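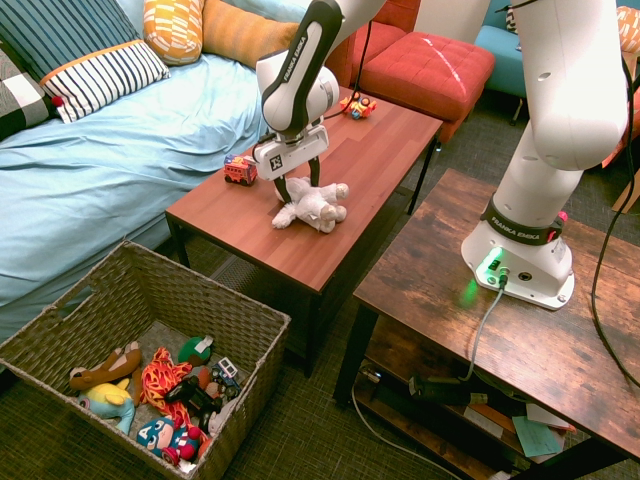
Iron-on hem tape keeps letting go on curtains
Craft and Home > No-Sew Projects

tansybrook
I hemmed a pair of cotton curtains with iron-on tape in April and the left one has already come down along half its width. The fabric is a plain mid-weight cotton from Abdella, 100 per cent according to the label. I followed the packet: hot iron, damp cloth, press and hold. The right one is fine so far. I don't own a sewing machine and don't want to hand sew two full widths. Is there a better tape, or should I be using glue?

pinmoss
Did you wash the fabric first? New cotton often has a finish on it and the tape sticks to the finish instead of the cloth.

tansybrook
No, straight off the roll. Both were though, and only one has failed.

hobbler_35
Could be the iron wasn't on the same patch long enough. I count to 7 and then lift, no sliding. If you slide it the tape creeps and you get a thin line of glue down one side and nothing on the other. Pull the loose bit open and look. If the web is still sitting there whole, it never melted.

Quillet
I'd skip tape for curtains. It's fine for a trouser leg. Curtains get pulled open and shut every day and the weight is all at the bottom. Fabric glue holds better and you can do it flat on the floor.

hobbler_35
Don't agree. I have tape hems in the back bedroom that went up 6 years ago and they've been through the machine plenty of times. Glue goes stiff and you can see it from the front on anything pale.

Quillet
Depends on the glue. The Sikura one in the white tube dries soft if you spread it thin with a bit of card. If you put it on straight from the nozzle then yes, it goes hard and shows.

marlpit
Used Sikura on a lined blind and it yellowed on the side facing the window. Might not matter on a hem that's folded under. I went back to tape, the wide Ponov stuff, 35 mm. The narrow one is useless on anything heavier than a shirt.

tansybrook
Opened it up. The tape is mostly still there in one piece, a bit shiny at the edges. So hobbler is probably right. Mine is the narrow one as well.

pinmoss
Then you can likely re-press it where it is. Test a short length first. Put baking paper under so you don't glue it to the board cover.

hobbler_35
Turn the steam off as well if your cloth is already damp. Too much water and the iron spends its time drying the cloth.

Quillet
The packet for mine says to use steam.

hobbler_35
Different tapes, then. Read the packet you've got.

marlpit
If you do replace it, peel the old stuff while it's warm. Cold, it takes fluff with it and the new tape won't sit flat. And wash them before you redo it, in case they shrink. I lost almost an inch on a pair from Grurley and they hung above the sill after that.

tansybrook
Mine are floor length with a bit to spare, so I can live with some shrinkage. I'll take both down, wash them, and do the left one with the wide Ponov tape. If the right one survives the wash I'm leaving it alone.

pinmoss
I'd do both so the hems hang the same. Wide tape makes the bottom edge a bit stiffer and you'd notice on a pair.

tansybrook
Fair point. Will order two rolls.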